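4.2 Oiling the table top

Before you start, remove all dust with a dry cloth. Keep the room above 15 degrees.

1. Shake the can of Zasto oil well and open it.
2. Put a small quantity on the cloth and rub it along the grain.
3. Wait 36 minutes, then wipe off the rest.

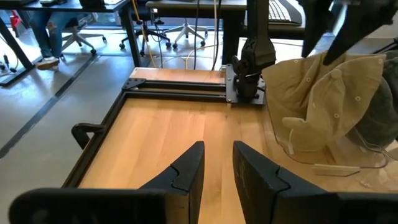 Fig. 3. Light wood top with straight grain, black rails.

Note: Do not put oil on the rails - it leaves marks which are difficult to remove.

CAUTION: Cloths with oil can start to burn by themselves. Lay them flat outside to dry.

4. Repeat the oiling every July.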